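Drovari whisky decanter and glass set, two months in

The Drovari set is a decanter with a ground stopper and four tumblers, sold in a flat grey box through Neston and a few bottle shops. I bought mine in July at full price. It has been used for bourbon, two Canadian ryes and, for one weekend, a peated single malt I wouldn't put in a decanter again.

Glass and finish

The decanter body is lead-free and blown into a mould, with a faint seam visible down two corners. Wall thickness is even except at the shoulder, where it thins noticeably on one side. The tumblers vary more. Stacked by a window, one sits 3 mm taller than its mates. The base is heavy enough that none of them tips when nudged with an elbow, and the rims are fire-polished with no sharp spots.

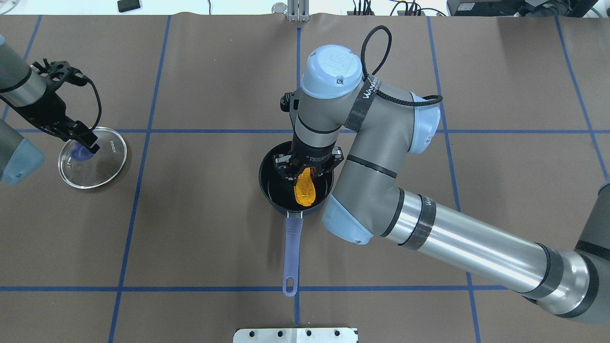 Capacity is the weak point. A standard 700 mL bottle fills the decanter to the base of the neck, leaving no room for the stopper to seat without touching liquid if the spirit is warm. I now stop pouring early and leave the last measure in the bottle. The older Vukčević decanter on the same shelf takes a full bottle with space to spare, and its footprint is smaller.

Sealing

The stopper is ground to the neck and relies on fit alone. There is no plastic collar. I left rye in the decanter for 14 days at room temperature and compared it with a freshly opened bottle from the same carton. Slavica Golob poured the glasses so that I didn't know which was which. The decanted sample had lost some of the sharp top note and was otherwise close. At 7 days I couldn't separate them. That is acceptable for a ground stopper, though the Mokden with its silicone ring does better over the longer period.

Rotating the stopper a quarter turn after seating it improves the fit. The leaflet doesn't mention this.

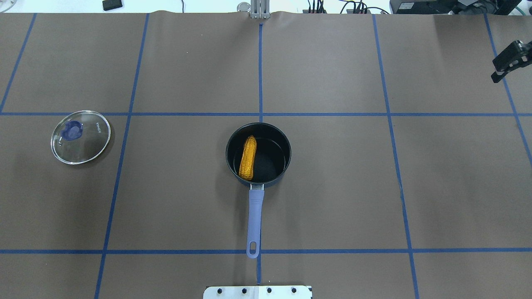
Krum Radulović disagrees on the stopper: his arrived with a visible wobble, and Neston replaced the stopper alone, which fitted worse than the first. He has gone back to pouring from the bottle and keeps the tumblers for guests. The stopper and neck are presumably ground as a pair, in which case a replacement should be the whole decanter -- worth insisting on if you make a claim.

Pouring

The lip is cut flat and dribbles at low flow. A quick, committed tilt gives a clean stream; a cautious one runs down the neck and onto the bench. Small measures are best taken with a jigger held close. With a full decanter the weight sits well back, and people with small hands will want to use both.

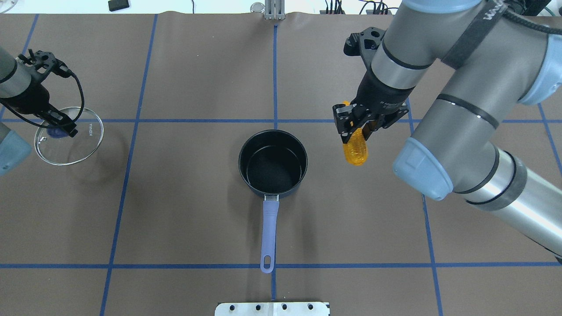
Cleaning

Hand wash only. The neck is too narrow for a standard bottle brush, so I use warm water and a spoonful of uncooked rice, swirled and rinsed twice. Drying takes a full day upside down on a rack. Any detergent left behind is obvious in the next pour. The tumblers went through the dishwasher by mistake and came out with a light haze that vinegar removed.

Verdict

The tumblers are good and the decanter is average. If Drovari sold the four glasses separately I would recommend them at half the price of the set. For the decanter, buy the Vukčević for capacity or the Mokden for the seal.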